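Been meaning to write this up for a while, so bear with me, it runs to a few posts. The town has finally put out the new draft for the old Royer mill block here in Traltville, and I sat down with all 28 pages of it last night (with tea, and then more tea).

First the good part. The market hall stays! It gets a new roof and a proper ramp on the river side, and the upstairs rooms will be open for clubs and classes again. I took piano up there as a kid and I'm so happy I could cry.

The parking lot behind it becomes a small square with trees and benches. I know folks are worried about losing spaces, and I get it – my mom can't walk far either. The draft keeps 5 accessible spots right by the door, and I'd like to see a couple more.

What I'm less sure about is the bus stop. They want to move it over to Sarkitz Street, and that's a steep little hill in November when the leaves are down and everything is slick. Please, please say something if you ride that bus!

Comments are open until the November council meeting, and you can drop them off on paper at the library or send them in through the town website. Even two lines helps – they do have to log every one.

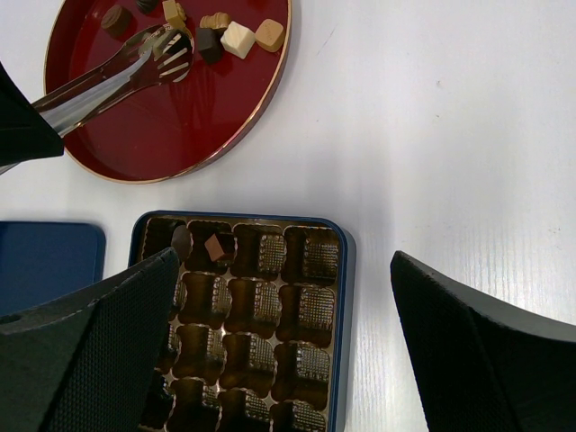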